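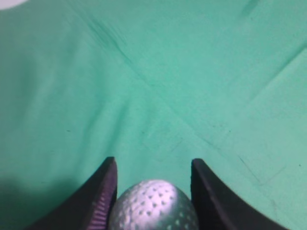
Green cloth with creases.

The Textile Care Desk at Gristavton is publishing its guidance on table and display cloths as a series of short posts. Today's subject is the green cloth. Questions may be left under any post and will be answered on Monday.

1/ Creases set while a cloth is in storage. A cloth folded in quarters and left under weight will show two lines that meet near the middle. On a pale green such as mint or teal these lines are easy to see, and they are easier still to see under side lighting.

2/ Please do not pull a creased cloth flat by its corners. Pulling stretches the weave on the diagonal, and the hem will no longer lie straight. Lay the cloth out, smooth it from the center with the flat of the hand, and leave it for 12 hours.

3/ If the fold lines remain, press from the reverse side through a clean cotton sheet. Use the lowest setting that has an effect. Iida Savolainen of our pressing room asks us to add that steam should be tested on a corner first - some green dyes lighten when steamed.

4/ Check for specks and smudges before pressing. Heat can fix a mark that would otherwise have brushed away. A small dark speck is often lint and lifts with tape. A smudge should be blotted with cool water and never rubbed.

5/ Uneven color is a separate matter. Lighter patches may be wear, fading, or simply the way the light falls. Turn the cloth halfway around and look again. If the patch has moved with the cloth, it is in the fabric.

6/ For storage, cloths should be rolled on a tube. Members who have no room for tubes may continue to fold, provided the fold lines are changed every 2 months. The loan collection now holds 347 cloths, of which 242 are rolled. The remainder will be moved as tubes arrive from Lappalainen.

7/ Thin lines near a seam are not always wrinkles. They may be stitching that has drawn tight. Ironing will not correct this. Set the cloth aside and attach a repair slip with the location marked.

8/ Repair slips go to Ulla Kemppainen. Loan requests go to Niilo Juntunen. Please state the size of the table and whether an overhang is wanted.

9/ Correction to post 3: the cotton sheet should be dry. A damp sheet is used for linen only. The next series, in June, will cover napkins and runners.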